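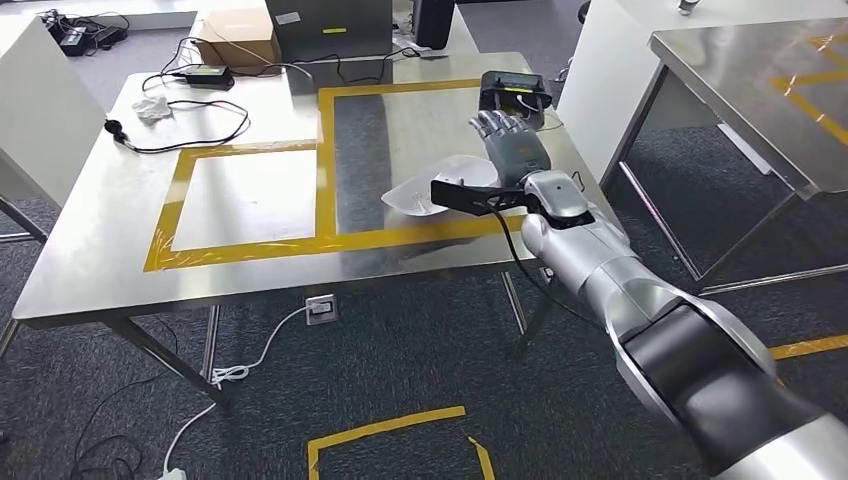 Monday, October 1, 2018

I have spent most of the weekend reading the guidance notes to a film tax rebate, which is a sentence I would have laughed at when I was 22 and going to be Tarkovsky.

Some background for those who came in through the post about the haunted caravan. Drivside is a short film, set on a ferry, with two actors, a dog and a great deal of weather. Birutė Navickas wrote it, I am producing it, and Viorica Dinu is directing it in the gaps between jobs that pay. We shot the first half in August. The second half was meant to follow in spring, once the regional rebate came through, and the rebate is where the trouble starts.

The scheme works like this. You spend money in the region, you keep the receipts, you send them off, and a share of what you spent comes back. When it was announced there were speeches. A man in a very good coat said the region was open for stories. I was at the back eating a free pastry and I believed every word, partly on account of the pastry.

What the man in the coat left for the small print was the minimum spend. It was low when we started. In the new version, published on a Friday afternoon with no covering note, it has gone up to a figure that would pay for Drivside several times over and leave enough for a second dog. Feature films are fine. A television series is more than fine, the whole thing has plainly been rewritten with one particular television series in mind, and everyone I know has either worked on it, been turned down by it or had their street closed by it. Shorts are now invited to "explore alternative pathways".

I have explored one. It was a web page with a broken link on it.

Now, I can see the argument. A big series fills hotels. It hires joiners and drivers and people who know how to hang a light off a bridge, and those people then live here and pay rent and occasionally help out somebody like me at the weekend for soup. Eyvindur Hjaltested has been a rigger for most of his life and thinks the new rules are the best thing to happen to him since steel toecaps. He told me so at length on Saturday, in his kitchen, while his wife Malou made faces at me over his shoulder. Malou does costume. She has been on the series too, and her view is that it's good money and they kept her in a car park until four in the morning ageing forty identical cloaks with a cheese grater.

But he's got steady work and a new van, and I'm not going to tell a man with a new van that he's wrong.

My complaint is a smaller and whinier one. It's that the people who run the big productions had to begin somewhere, and it was generally on a cold boat with a borrowed microphone. Baldur Zoëga, who is producing half the things that will now qualify, lent us his boots in August. Lent us his own boots! He remembers what it was like. He also hasn't asked for them back, and if he's reading this, they are drying out nicely.

Anyway, the sums. We've spent 3668 so far, nearly all of it inside the region. Under the old rules we'd have had 1456 back, and I had already spent that in my head on the sound mix. Under the new rules we get nothing, because we applied for what they call a provisional certificate and not a final one, and only final certificates are protected. I rang up to ask how you obtain a final certificate for a film you haven't finished. The woman on the phone was very kind and said that lots of people had asked her that.

There's an appeal. It costs 300 to lodge, refundable if you win. I did think about it, for the length of a bath.

What we're going to do instead is as follows, and I'm writing it down so that Viorica can't say later that I never told her.

Scene four goes. It was the one with the car deck, and it needed the ferry to be stationary for a whole night, which the company wanted paying for (fair enough, it's a ferry). Birutė has rewritten it as a phone call. She sent it over at two in the morning with the subject line "fine", and it's annoyingly better.

The ending moves to Laxdal, where Malou's cousin has a shed with a view of the water and no objection to a smoke machine. None of us has seen the shed. It's been described to me as big, by a woman whose car you have to get out of sideways.

The sound mix will be done at Cerngate, on their off-peak rate, which begins at an hour when I'm usually asleep with a book on my face. They've given us 12 hours across three nights. For a film that's mostly wind this ought to be plenty, although it turns out in practice that wind is the difficult thing. I listened to a whole reel of it last week and one entire gust was me, breathing.

And the dog. Amik was a delight in August, did everything asked of him, stayed on his mark, looked out to sea like a retired admiral. He has since been clipped. His owner sent me a photograph and I didn't recognise him. Viorica says we can cover it with a line of dialogue, Birutė says she isn't writing a line about a haircut, and I'm hoping he grows.

I did write to the man in the coat, by the way. I kept it polite. I asked whether there might be a small separate pot for shorts, and pointed out that our whole budget is roughly what the series spends on fog. I had a reply within the hour, thanking me for my interest in visiting the region and attaching a leaflet about walking routes. One of them goes past the ferry terminal. It looks quite nice. Moderate difficulty, it says, with toilets at both ends.

If you've got a sofa near Laxdal in the spring, or a wind muff, or a long-haired dog of medium size and calm temperament, the email address is where it always was. Payment is in soup. Last time it was lentil, and there were comments, so I'm open to suggestions.

Next week I'll try to get back to the caravan, as several of you have written in and one of you was quite sharp about it.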